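Subject: Re: Cordier v. Plumedmont: is the notice of appeal timely?
Date: May 13, 2023
List: appellate procedure discussion

On the question posted yesterday:

> The district court entered judgment in Cordier v. Plumedmont on
> the jury verdict. Defendant filed a Rule 59 motion on day 27.
> The court denied it in a one-page order with no separate
> document. Defendant then waited, and filed a notice of appeal
> 149 days after the denial. Plaintiff says 30 days ran long ago.
> Defendant says the missing separate document gives it an extra
> 150 days. Who is right? I have a motion to dismiss to draft and
> would like to know if it is worth the paper.

I think the motion to dismiss is worth filing. The defendant is mixing up two kinds of orders.

Civil Rule 58(a) requires every judgment and amended judgment to be set out in a separate document, and then lists exceptions. An order disposing of a motion for a new trial, or to alter or amend the judgment, under Rule 59 is one of them. So the one-page order was enough by itself. It was entered when the clerk put it on the civil docket under Rule 79(a), and the 30 days under Appellate Rule 4(a)(1)(A) started then, through 4(a)(4)(A). The 150-day provision in Rule 58(c)(2)(B) applies only where a separate document is required.

Two things to check before you draft.

First, look at the underlying judgment. If the verdict was entered only as a minute entry, the original judgment did need a separate document, and the date of entry may be later than everyone assumes. Pull the docket sheet and read the entry itself. The clerk's short description is often wrong.

Second, and this may matter more — was the order a plain denial? If it granted any part of the motion and changed the amount, you probably have an amended judgment, and the separate document rule comes back in. The circuits have not been fully consistent on orders that deny a motion but also fix a number.

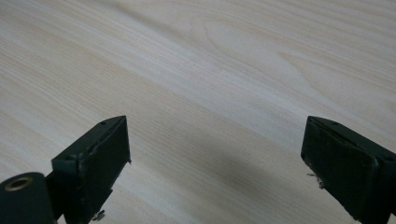 Pale wood, grain running up to the right.

On the timing of the Rule 59 motion: 28 days after entry of judgment is the limit, and the court cannot extend it. Day 27 is fine if the count starts from the right date. Count again from the docket. If the motion was late it did not toll anything, and you have a second ground.

As for the Nevach order that was mentioned here last August, I would not rely on it. The panel there dealt with a fee motion, and fees follow their own track under Rule 54(d)(2) and Rule 58(e). The passage people quote is at page 728 of the joint appendix, and it is the trial court speaking.

The same goes for Mistik. That was a case with a federal agency as a party, so the time to appeal was 60 days, and the 90 days discussed in the opinion came from a local scheduling order. It says nothing about entry.

A last point on waiver. The 30-day limit is set by statute, 28 U.S.C. 2107(a), so it is jurisdictional and you do not lose it by waiting for the merits brief. I would still file now. Some clerks' offices will hold the briefing schedule once a motion to dismiss is docketed, and some will not. Check the local rule, and ask for a stay of briefing in the same motion if the rule allows it.

If you can post the text of the denial order with the dates left in, I will look at it again.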